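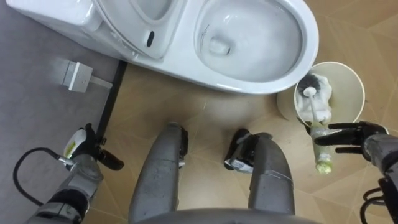 WC hinten, Sitz und Deckel hochgeklappt, Bürste noch im Ständer.

5. April 2023

So, heute also das Klo. Bianca hatte schon gestern gemeint, wir drücken uns davor, und ganz unrecht hatte sie nicht (die Küche war ja auch viel angenehmer zu putzen!). Jedenfalls steht das WC jetzt als eigener Punkt im Heft, und ich schreibe auf, wie wir es machen, damit wir das beim nächsten Mal nicht wieder im Flur ausdiskutieren.

Reihenfolge heute: Deckel und Sitz zusammen hoch, Reiniger von Woltard unter den Rand, 7 Minuten warten, dann erst bürsten. Sebastian wollte sofort loslegen, ich habe ihn zum Warten verdonnert und wir haben solange das Waschbecken gemacht. Gebürstet wird bei uns ab jetzt oben unter dem Rand angefangen, einmal ganz herum, dann die Schüssel runter und zum Schluss der Abfluss. Spülen, Bürste im Spülwasser mit ausschwenken, fertig.

Zur Bürste: Die mit dem durchsichtigen, leicht grünlich-gelben Griff gefällt mir gut, die hellen und schwarzen Borsten sind schön dicht. Der cremefarbene Ständer ist oben offen, man kommt also prima rein und raus - nur das Abtropfen müssen wir uns angewöhnen. Ich klemme sie dafür zwischen Sitz und Rand, zwei Minuten reichen, und stelle sie dann erst zurück. Bianca findet das eklig und schüttelt lieber. Na ja, dann aber bitte über der Schüssel!

Standort vom Ständer bleibt rechts neben der Schüssel auf den Fliesen. Links hatten wir ihn im November mal, da ist jeder zweite mit dem Fuß drangekommen.

Boden: Die beigen Fliesen mit dem Rautenmuster sind undankbar, vor der Schüssel sieht man Schlieren und Flecken sofort, im Muster verliert man aber den Überblick, wo man schon war. Ich wische dort jetzt immer von der schwarzen Leiste nach rechts. Die graue Seite kommt extra, die ist rau und nimmt dem Lappen das ganze Wasser weg. Bei Nistor in Skuddale gibt es einen schmalen Schrubber, den würde ich gern mal probieren.

Der kleine weiße Metallwinkel liegt auf der grauen Seite am Boden. Sebastian, ist das deiner? Bitte vor dem Wischen wegräumen, sonst landet er im Eimer.

Noch offen:
neuer Reiniger, die Flasche reicht höchstens für 3 Mal
Handschuhe in Größe M
Lappen fürs WC andersfarbig, damit sie nicht wieder am Waschbecken landen
Entkalken, machen Bianca und ich nächste Woche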